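How Does a Toaster Know When to Stop?
By Maham Tarar

A toaster has one job, and it does it without eyes, a nose or any interest in breakfast. So how does it know your toast is done?

It doesn't. It guesses, and it guesses pretty well.

Start with the heat. Look at a toaster from a safe distance and you'll see thin wires that glow orange. They're made of a metal that doesn't let electricity through easily. The electricity has to push, all that pushing makes heat, and the heat goes straight into your bread.

Bread starts to brown at a bit over 250 degrees Fahrenheit. The sugars and proteins on the outside join up into new things that smell wonderful. Leave them too long and they turn into charcoal, which smells like a visit from the smoke alarm.

Now for the lever. When you push it down, the bread drops, a spring stretches and an electromagnet grabs hold. An electromagnet is a magnet that only works while the power is on. Inside, a little timer counts away. When it finishes, the magnet lets go, the spring pulls back and up comes breakfast - sometimes higher than planned.

The dial with numbers on it just changes the timer. My neighbor Sohail Chaudhry is sure that 3 means three minutes. On many toasters it doesn't, and his toast is often black.

One rule, and it isn't a funny one: never poke anything into a toaster. If the bread gets stuck, fetch a grown-up, who should unplug it first.

Next time: why drawers stick in damp weather.
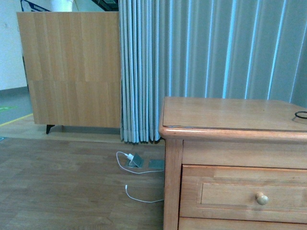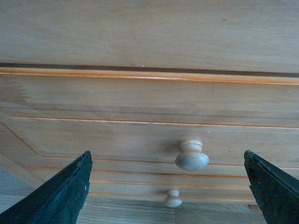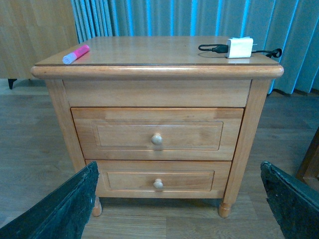 Wooden furniture with drawers.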